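Skivdale finally puts its soup on sale, and takes out most of the salt

By the Skivdale kitchen desk
6th March

Skivdale, the soup and stew maker best known for a pea and ham that could preserve timber, has released a reduced-salt range called Redus, on shelves from this morning.

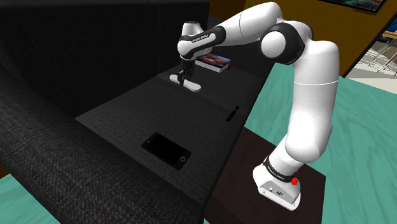 It needed less salt and more soup, one reader wrote to us after the last batch of testing, and would it kill you to put in a vegetable I can recognise? We printed that out and stuck it on the fridge. The vegetables have since been cut larger. The carrot in particular can now be identified from across a kitchen.

Redus comes in six flavours: pumpkin and ginger, tomato and white bean, chicken and barley, roast capsicum, leek and potato, and the pea and ham, which has been through a lot and would like everyone to be patient with it. Four of the six are made without gluten. The chicken and barley has barley in it, and we ask customers to stop writing in about this.

The range began with a survey in our newsletter last October, which drew 2819 replies. We had asked a simple question: what would you change about our soup? A great many people said the salt. Others said the lid. A small and determined group wanted us to bring back the curried parsnip, and that group will be disappointed again today, as it has been every year since the curried parsnip was withdrawn on the grounds of its colour.

Taking salt out of soup is easy. Anyone can do it, and the result tastes like a warm bath. Our test kitchen made 42 versions of the tomato and white bean before it arrived at one that people finished without being watched. Version three was described on the tasting sheets as "pink". Version nineteen was good, but it relied on so much parmesan that we had more or less reinvented salt by the back door. The one in the shops gets its flavour from onions cooked very slowly, a spoonful of tomato paste left to catch on the bottom of the pot, and a splash of red wine vinegar at the end. You could do the same at home, and we would rather you didn't, as we have a lot of soup to sell.

The pumpkin and ginger was less trouble. Pumpkin is a forgiving thing to cook with. The pieces are roasted with their skins on until the edges go dark and sticky, then blended with stock, fresh ginger and a little coconut milk. We tried it with maple syrup as well and it was delicious, and it was also dessert, so the maple syrup has gone home.

For the leek and potato we owe thanks to the cooks at Patrício, the cafe that shares our loading dock and has opinions about potatoes. They told us ours were too waxy and too clean. We changed to a floury potato, left some of it lumpy, and stopped straining the leeks. Patrício now has the soup on its lunch menu with a slab of toasted sourdough, under its own name for it and at its own price. We have tasted it there. It is better on a proper plate, with somebody else washing up.

The beans in the tomato and white bean are from Iltell, our supplier of dried beans and lentils, and they are soaked overnight and simmered before they go anywhere near a tomato. Acid keeps a bean firm, as you will know if you have ever put half-cooked beans into a bolognese and then served it at ten o'clock at night to people who had stopped speaking to you. Iltell has also asked us to mention that its red lentils are very nice. They are. They aren't in this range.

A word on heating. The tubs can go in the microwave with the lid loosened, and we accept that this is what will happen. A small saucepan over a medium flame does a better job, particularly with the pumpkin, which likes to be stirred. The leek and potato thickens in the fridge and may want a dash of milk to loosen it. Please don't boil the chicken and barley hard; the barley carries on drinking until there is no soup left and you are eating a sort of savoury pudding. Some people on our tasting panel preferred it that way, and they are free to do as they like in their own homes.

All six freeze well. The pea and ham freezes so well that it is hard to get it to stop, so move it to the fridge the night before you want it.

As for toppings, we suggest yoghurt and toasted pumpkin seeds on the pumpkin, torn basil on the tomato, and plenty of black pepper on everything else. The roast capsicum is excellent with a bit of crumbled feta, though feta is salty, and we have gone to a fair amount of bother on that front. We leave it with your conscience.

The old, full-salt soups will stay on sale for people who like them, and plenty do. They are in the tubs with the green label. The Redus tubs have a cream label with a green stripe, a design that looked very different from the green one when we approved it, and somewhat less different now that both are sitting in the same fridge. Check the stripe. If you bring home the wrong one, you will find out by the second spoonful.

The lid has also been fixed. The new one has a tab at the side, and the tab is attached to the rest of the lid, a feature missing from the previous model. Customers who have been opening our soup with a butter knife can put the knife away, or keep it out for the bread.

Redus is stocked wherever Skivdale soup is already sold, in the chilled section, generally one shelf below the place you would look first. A recipe card for cheese and chive scones is free with any two tubs while the cards last. The scones call for half a teaspoon of salt, and we'd like it known that this was discussed.

Samples, label artwork and full ingredient lists are available to food writers and shops on request. Requests for the curried parsnip should be sent in writing, where they will be read with sympathy – and filed with the others.

42 shares | 6 comments

Media contact: Skivdale press desk
Copyright Skivdale. All rights reserved. Back to top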